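Where Does the Dishwater Go? My Household Water Project

For my environmental science project I wanted to find out how much water I use washing dishes, and whether I could cut it down without living in a filthy kitchen. I picked this topic after we toured the treatment plant in Ornley in April, and I couldn't stop thinking about it every time I turned on the faucet.

How I measured it

My plan was pretty simple. I put a plug in the sink, washed up the way I always do, and then bailed the water out with a measuring jug (very glamorous, I know). I did this for 9 evenings. I wrote down the total in a notebook, plus how many plates there were and whether I'd cooked anything greasy.

Then I did another 9 evenings with a different routine. I scraped everything first, soaked the pans, filled a bowl for washing and only ran the tap for the final rinse.

What I found

With my old habits I used 1010 liters in total. I had to add that up twice! With the new routine it came to 300 liters over the same number of evenings. I knew I was wasteful, but I was expecting a much smaller gap than that.

Most of it was rinsing. I leave the tap running while I think about other stuff, and I never noticed until I had to bail it all out by hand. Greasy nights were the worst in both rounds. Lasagna got its own page in the notebook.

One problem - my jug only has marks every 500 milliliters, so I was guessing the bits in between. I also think I got faster just from practice, and I don't have a good way to separate that from the new routine.

Sinks and kitchens

I got a bit sidetracked reading about sink shapes. A drainboard with grooves lets rinse water run off the dishes, so you don't need a towel for every plate.

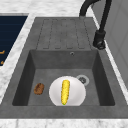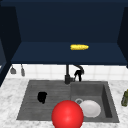 Blue cabinet with a corn cob on the shelf, then a gray sink set in marble.

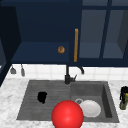
What I'd do next

I'd like to repeat this with a proper flow meter and compare it with a dishwasher. The Varkov library lends out meters, but the waiting list was too long for my deadline. I'd also get a second household to try it, preferably one that cooks less lasagna than mine.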